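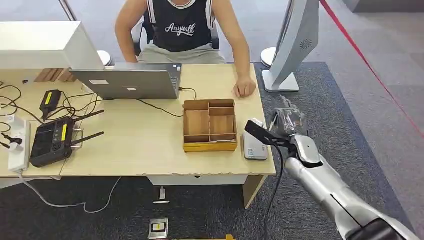 *The arm at the front desk, Clundeck office, holding a black device near the right edge of the desk.*

**Front desk arm: where we are**

The Torumier arm at Clundeck has moved from the back room to the front desk, and the desk team has asked for a plain account of what it does and what it means for their shifts. Other sites have asked too.

Its work is handling small items. It picks up returned devices, sets them down for check-in and puts packaged parts where the desk person can reach them. Logging, phone calls and anything involving a visitor stay with staff. Since the move it has handled roughly 3000 items. Last month 95 percent went through without a person stepping in. The rest were mostly tangled cables and shiny packaging, which the arm still finds hard to grip.

Shifts have changed a little. Check-in used to take up most of the morning for 2 people. One of them now spends that time on repairs, and the other stays at the desk and watches the arm as part of the job. No hours have been cut. The pay grade for the watching role has not been settled, and several of you have raised it. Wornness management will bring a proposal to the August meeting.

Some people said the desk is more tiring now, because you are waiting for something to go wrong. We have set a limit of 90 minutes at a stretch beside the arm. Please swap when the time is up, even if things are quiet. 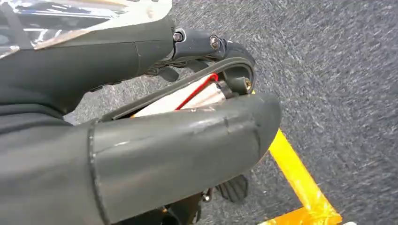

*Gripper close-up, with the yellow floor tape behind it.*

A few reminders:

- Keep bags and chairs clear of the yellow tape.
- Stop the arm before you reach for anything it is holding.
- Write down every stop in the desk log, including the short ones.
- Leave the screws and wiring on the gripper alone. Call Akanda, who have the service contract.

Training for the second group is on Thursday at 2 p.m. at the front desk. If you are on repairs that day, tell your shift lead and you will be put in the next group.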